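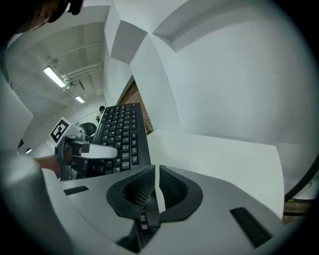 My Monday at the Fondum open day
By Urmila Joshi
March

I'll admit I went for the free coffee. Fondum has been in the old Stiton building for a while now, and I drive past it on the way to my sister's in Tapley, and all I ever knew was that they "did robots." So when the notice went up that they were opening the doors to the neighbors, I put my name down and dragged my friend from the library along with me.

There were 12 of us in the morning group. I was expecting one of those big orange arms you see in car commercials, swinging around behind a fence. They do have arms, in a room at the back, but the people who showed us around wanted to start with the part they spend most of their time on, and that part is done by regular people holding grippers in their own hands. You squeeze, the fingers close, and you pick things up the way you'd want a machine to do it later. The recordings go off to be used for teaching the arms. I had no idea it worked that way!

The job that day was a computer keyboard and a white box. It sounds like nothing. Try it with a gripper in each hand, though, and you find out how much your fingers normally do for you. A keyboard is long and flat and it wants to swing, so you have to hold it steady with one gripper while you work out what to do with the other. One gripper had a square black-and-white marker on it, like a chunky little puzzle, and our guide said that kind of pattern helps the software work out where the tool is.

Then they let us have a go. I got 3 tries. On the first one I held on so tight my wrist cramped, on the second I dropped the keyboard (it survived, they said it has been dropped by better people than me), and on the third I got it where it was supposed to go and got a round of applause. My friend did it the first time. She says it's from years of reshelving – I say it was luck.

What surprised me was how slow everybody goes. I kept wanting to hurry up and the young woman next to me kept saying, "Take your time, it's copying you." She does 50 of these in a shift, same objects, set down a little differently each time. I asked if she got bored and she said the keyboards were fine but she was sick of folding towels.

After that we walked through to see an arm do it alone. It took a couple of passes before it got a decent hold, and there was a long pause in the middle where we all leaned forward like it was a golf putt. It made it on that run. On the next one it let go too early and everyone groaned, including the staff. I liked them for that.

Somebody asked the jobs question, of course. We were told the first real customer is a sorting place over in Vularbridge that takes in old office equipment, and that they can't find enough people for the late shift. I don't know enough to say if that's the whole story. I'd have liked more time on it, but the next group was already in the hallway.

They're doing it again for the schools, and there's an evening session at 7 for people who work days. Sign up at the front desk. Wear sleeves you can push up, and eat first, because the cookies go fast.

Comments

Dot
My grandson went with the afternoon group and has been picking up his peas with salad tongs ever since. Thanks a lot Urmila

R. Tapley Road
Is there parking or do you have to use the street?

Urmila Joshi
There's a lot around the back, but it was full when we got there so I'd allow a few extra minutes.

Marcus
Worked in that building when it was still Stiton. Glad to hear the lights are on again. I'd like to know more about the Vularbridge thing too, so if you go back please ask them.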